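What I Learned Typing Up 306 Pages of Council Minutes

I have been putting this post off because I wanted to finish the last folder first, and last night at quarter past eleven I finished it! Every page of the Cokdale town council minutes that I could get my hands on is now typed, searchable and sitting in one big spreadsheet with 2542 rows. My wrists hurt. I am so happy.

For anyone new, this began with a pothole. I wanted to know when the council had last voted on resurfacing Irnodgate, the long road down to the old mill, and the clerk's office very kindly emailed me a scan. Then another scan, then a whole batch of them, slightly crooked, with coffee rings and handwritten corrections in the margins. None of it could be searched. Our local paper closed its Cokdale desk years ago, so if a thing was said in that meeting room and you weren't in a folding chair to hear it, it was pretty much gone.

So I started typing. I tried text recognition software first and it did fine on the clean pages, but it read "motion carried" as "lotion carried" so many times that I gave up and did the bad ones by hand (I've left one lotion in the spreadsheet, row 88, because I got fond of it).

The best decision I made was giving every vote its own row. My first version had a row per meeting, with everything mashed into one giant cell, and it was useless for the kind of questions people ask. Somebody wants to know how their council member voted on the library hours. They don't want to read six pages about storm drains to get there, although I have to say the storm drain pages are terrific.

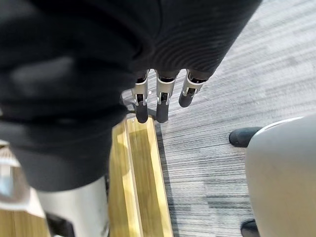
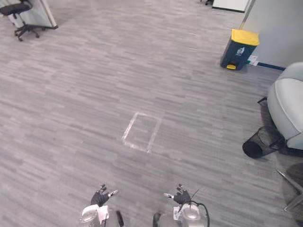
The other thing that helped was asking for help, which I'm bad at. I put a note on the neighborhood board and 20 people answered it. Twenty! I sent each of them a small packet of pages and a one-page style guide, and most came back inside a week. Alby Stubbs did four packets and then asked for more. He also caught a mistake I'd been making since the start, which was mixing up the two members named Katsaros. They served at the same time and they disagreed about nearly everything, so I had one poor imaginary Katsaros voting both for and against the parking meters on the same night. If you downloaded the early version, please throw it out and get the new one.

A few things I'd do differently if I were starting over:

Number the scans before doing anything else. I renamed mine halfway through and lost a weekend to it.

Have two people type the same page now and then. We did this for a handful of packets and the differences were mostly in dollar amounts, where you really don't want them.

Write down what you're leaving out. I skipped the attached maps and the names of residents who spoke during public comment about private family matters. I think that was right, but a reader should be able to see that I made that choice, so there's a tab for it now.

And then there's the fun part, the stuff that turned up! The Prundelard lot, the fenced one by the bus stop that everybody assumes is just abandoned, has been on the agenda in some form for most of my adult life. It has been tabled, untabled, sent for study and tabled again. I'm building a little timeline of it and I'd like to have that up in November, with links back to the page scans so you can check me. I've also asked the clerk about the gap in the older minutes, where 6 meetings are listed on the calendar and I have no pages for any of them. She thinks there may be a box in the basement. I offered to carry it up the stairs myself.

If you find a typo, and you will, leave a comment with the row number and I'll fix it that evening. And if you live somewhere with a pile of unread minutes and a slow winter ahead, write to me and I'll send you the style guide and the blank spreadsheet. It goes faster than you'd think once you get past the first folder.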